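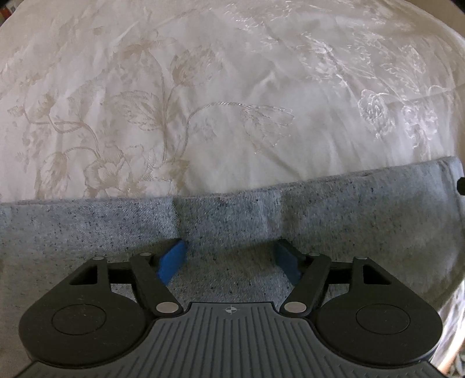

Ticket: White bedspread shows as "out of stock" in guest house booking extras

Status: solved
Opened by: Vasylyna Tkachuk, Monday

Since the last Draltus update, guests cannot add a second bedspread to their booking. The Thevar house has 28 in the cupboard, but the page says 0. I logged out and in again, and I tried another browser. The result is the same.

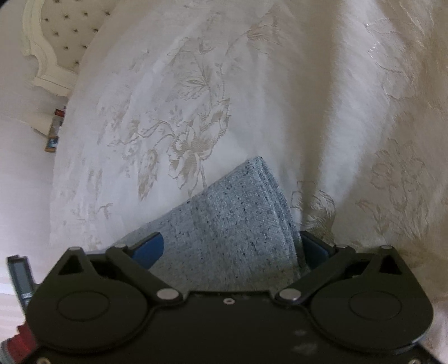
Gilmar Bragança replied that the stock number is read from the Tasedach list, and asked if the item code there still has a space at the end.

Yes, it had one. I removed the space and saved. Now the page shows 99 – this is the default value, so it is still wrong. The towels are correct. 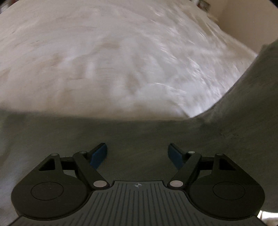
Vundik Guest Houses – Bookings Support

Update: the default is used when two items share one code. We found the old entry under "Archive" and gave it a new code. After the nightly sync the page shows 28. Please check both lists before you close a similar ticket.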